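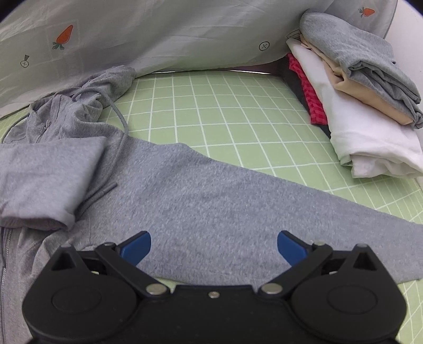 Home Projects Notes Papers Contact

Reading time: 3 minutes

4. Collecting the folding examples

I'll admit that this was the part of the project I was looking forward to least, and it ended up being the part I talk about most. The learning system (we call it Bruler) needs to see a lot of clothes being handled before it does anything sensible with a sleeve, and all of that handling had to come from my own two hands.

Figure 4. Hand-held gripper over the sleeve of a gray zip-up hoodie, with one sleeve folded back and the other still out flat. Folded clothes are stacked on the mat at the right.

4.1 How a take works

Each example is one garment, laid out on the mat and folded with the hand-held grippers. I start recording, fold, put the grippers down, stop recording. If I drop a sleeve I keep going and pick it up again, and the take stays in. We argued over that for most of January! My feeling was, and still is, that a model that has only ever watched clean folds has no idea what to do once a cuff slips away from it, so the fumbles are worth having. Takes where I gave up completely went into a separate folder, and we didn't train on those.

By the end we had 1,516 takes, of which 721 were tops with long sleeves. That's a lopsided pile, I know. Long sleeves were where the early versions of Bruler fell apart, so I kept going back to them.

4.2 Hoodies

Hoodies deserve their own paragraph. A T-shirt is polite, it lies where you put it. A hoodie has a hood that won't stay flat, a zipper that makes the front stiff along one line, and drawstrings that wander all over the place (the strings were the worst, they'd get pinched along with the fabric and then the whole fold came up crooked). For the first few sessions I tucked the strings inside before each take. Then I stopped doing it, and left them wherever they landed, since no one at home does any tucking before laundry gets folded. Scores on the Teston set went down for a while after that change and then came back up once there were enough takes with loose strings in them.

I also settled on a fixed order for zip-up tops: sleeves first, one and then the other, then the hood, then the body in half. Mixing the order gave us a model that would start one plan and finish a different one.

4.3 Changing what's around the garment

We swapped backdrops and moved the other clothes around between sessions, using 6 layouts in all. I wanted Bruler to care about the thing on the mat and ignore everything behind it. We held 2 layouts back for testing and never recorded training takes with them.

4.4 What I'd do differently

I'd write the labels the same day. I left a big batch until later and had to watch every one again to work out where the second sleeve began. I'd also take more breaks, because my late takes are noticeably faster and sloppier than my early ones, and Bruler picked up both habits.

Related items
Grastitent: a small tool for labeling folding takes
Arroyo: training on messy examples
The Teston test set, updated 8th September
Bruler, first results on towels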